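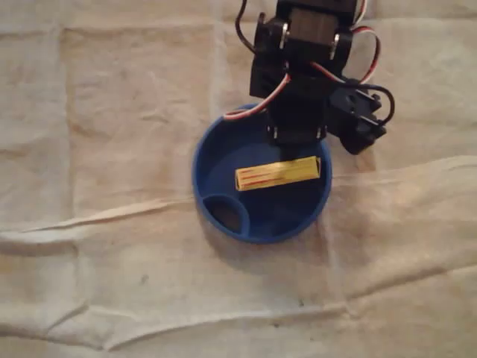 Warholm workshop's home-made arm learns to pick things up, slowly

A robot arm built from servos, brackets and a good deal of patience has begun picking things up and putting them down at the Ernero shared workshop in Warholm, where members have been at it every spare evening since March.

The arm is called Buvora. It has no face, no voice and no legs, and its career so far has been spent over a pale cloth, moving a yellow object to and from a round blue piece of plastic which everyone in the building calls the pond. Members say it now gets this right more often than it gets it wrong. Until quite recently that sentence would have had to be written the other way round.

Buvora began as a kitchen project. One of the members had bought a bag of second-hand servos with the idea of making something that would turn the pages of a recipe book. The first version could turn a page, in the sense that the page was no longer where it had been. It could also turn the book, and on one evening it turned the mug next to the book. After a short family discussion the project moved to the workshop on Insaurralde Lane, where there are fewer mugs, or at any rate fewer that anyone is fond of.

There it was taken apart and put back together with help from whoever happened to be in. The present arm is mostly black brackets bolted around servo motors, with the cables left in loops so the joints have room to swing. An earlier layout had them bundled up tightly with ties, and looked much smarter, and pulled its own plugs out whenever the shoulder went past halfway. The loops have stayed.

Seven versions of the gripper

The hand has been the hard part. Ernero's members are on their seventh design, and the other six are kept in a biscuit tin by the kettle where visitors can look through them.

The first was cut from a plastic chopping board and could hold anything as long as it was shaped like a chopping board. The second had rubber pads which gripped beautifully and then declined to let go. Number four was much admired and lasted an afternoon. Number five worked, but only if the arm came in from the left, and the arm did not care to come in from the left.

The current one is plainer than any of them. It opens, it closes, and it stops closing when it meets resistance, a skill the previous designs had picked up only in theory. The builders put most of the improvement down to a change in the software and a smaller part to having finally tightened one screw at the wrist that three different people each believed one of the others had done.

Control comes from an old laptop on a shelf, which runs a program written by members in the evenings and commented in at least two styles of despair. A person can drive the arm by hand with a set of sliders, or it can be told to repeat a run of moves it has been shown. Repeating is where the trouble lies. Cheap servos do not always come back to quite the same place, and a small error at the shoulder becomes a large one by the time it reaches the fingers. Move the pond by a thumb's width and the whole performance can take place, with great confidence, just beside it.

The answer for now is to go slowly at the end. Buvora crosses most of the distance at a fair lick, pauses as if it has remembered something, then goes down in small steps. Onlookers tend to hold their breath during the pause. It has been suggested that the pause be made longer for open evenings.

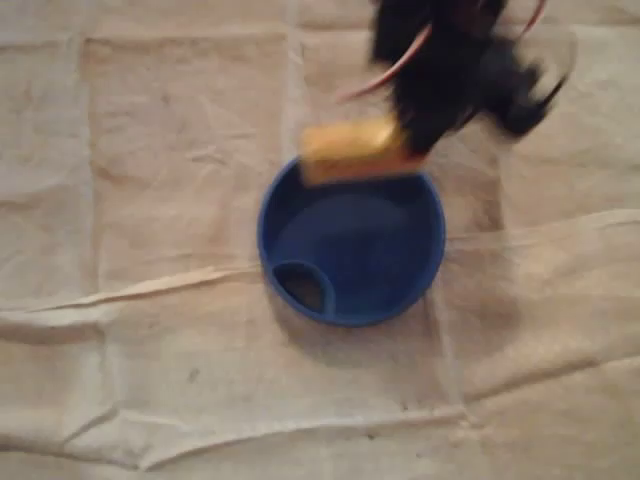 Buvora at work in Warholm, holding the yellow piece just above the rim of the pond.

Spending so far stands at 23 pounds a head for the nine members who chipped in, a sum which the group is proud of and which leaves out the servos, the laptop, a power supply found in a loft and all the biscuits. Asked what a ready-made arm would have cost, one builder said that was hardly the point, and then gave a figure, and there was a short silence.

The group has been stricter about what the arm may be asked to do. An early list of jobs was pinned up by the door and ran to two sheets. It included sorting the screws, stirring paint, watering the fern and beating a particular member at draughts. The list has since been replaced by a single card that reads PICK UP. PUT DOWN. Somebody has added "the right way round" in pencil.

That may sound modest, but those who have worked on it argue that picking up and putting down is most of what arms are for. It also takes in nearly everything that can go wrong. The arm has to get to the thing, close on it without knocking it away, lift it clear, carry it without losing it and let go at a sensible height. On a bad evening Buvora has managed to fail at each of those stages in turn, and on one occasion at two of them together.

A notebook is kept. Entries are short and, as the weeks go on, increasingly dry. "Missed." "Missed, but nearer." "Held on too long, pond came too." "Good. Do not touch anything." The entry after that last one is "Touched something."

The noise and the neighbours

There has been one complaint. The servos whine when they are holding a weight, and the whine carries through the wall to the upholsterer next door, who asked politely whether a wasp had got into something. Evening runs now stop at half past nine. The upholsterer has since been round to have a look and offered some firm views on the fingers, two of which were taken up. The padding on gripper number six was her idea, and although number six is in the tin with the rest, the builders say it died of something else.

Other users of Ernero have got used to it. The workshop is home to a bike repair corner, a lathe with a waiting list and a group who make lampshades, and all of them have learned to walk round the arm's side of the room with their elbows in. The lampshade group have asked whether Buvora could be taught to hold a frame still while the fabric goes on. They have been told perhaps next year. They have pointed out that a clamp can do it this year.

What comes next is a sense of where things are. At present the arm goes to the place it was shown and trusts that the world has kept its side of the bargain. The plan is to fit a small camera and let the program find the pond by its colour, blue being helpfully unlike everything else in the immediate area. Test code exists. In its first trial it found the blue handle of a screwdriver on the far side of the room and reported this as a success.

The builders also want to swap the shoulder motor for a stronger one. The present motor copes well with light things but droops a little when the arm is at full stretch, so the program aims slightly high to make up for it. This works until the motor has been running for a while and droops more, at which point aiming high is no longer high enough and somebody has to go and make tea until things improve. The tea break is written into the instructions as step 9. Nobody is quite sure what steps 7 and 8 were.

Drawings for the brackets and the gripper will be put on the workshop's website once they have been redrawn to match what was built. At the moment they describe a slightly better robot. A parts list is already pinned up by the door, along with a warning about fitting the wrist servo upside down, which is underlined twice and appears to have been learned the hard way.

Anyone who would like a go can drop in to the evening sessions at Ernero, on Insaurralde Lane, between seven and nine. No experience is needed and the sliders are labelled, though the ones marked UP and DOWN were put on in a hurry and should be approached with an open mind. Long sleeves and dangling scarves are best left on the hooks. Under-sixteens are welcome with an adult, and the adult is asked to let them have a turn.

As for the recipe book, it is back in the kitchen it came from and its owner is turning the pages by hand. A clothes peg has been found to hold it open.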